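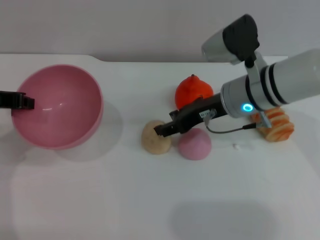 Kyung-tae Yeom wrote, July, 7:40 am:

> Before we all get carried away with the Imasthorpe flour, has anyone
> here run it at the hydration on the bag? I did two batches and both
> spread flat as a plate. Gundholm never did that to me. I don't want
> to go in on a bulk order of something I have to fight every weekend.

Rami Geagea
July, 12:15 pm

Quick one, on my lunch break –

Yes, ran it, and no, don't trust the bag. Bag number is way too wet for this crop. I dropped the water by 3 percent and it held up fine, good ear, crumb a bit tighter than Gundholm but nothing I'd complain about. Same starter, same oven, same everything else. Second loaf better than the first, I think I just got used to the feel of it.

Also shorter bulk. It moves fast when the kitchen is hot. Mine was ready well before I expected and the one I left (phone call, my sister, long story) went slack on me. Might be what happend to yours?

Big pink bowl for mixing, if anyone's wondering. Any bowl will do. Don't bother with the mixer for this one, folds by hand are plenty.

On the order: 13 names so far, price break comes at 17. If we miss it we pay the regular price plus freight and then I'd say stick with Gundholm, no hard feelings. Ruangrit said they'd let us use the loading door again but want it all gone by 6 pm, so no leaving sacks overnight like last time please.

Somebody asked about the Guvex rye. Not on this order. Seperate supplier, separate truck. I can ask in the fall.

Kyung-tae – want half of my open bag before you decide? Drier dough, shorter bulk, see if it still spreads. If it does I'll take your share of the order myself.

Reply to the list not to me, my inbox is at 3,309 unread and yours will drown in it.

Rami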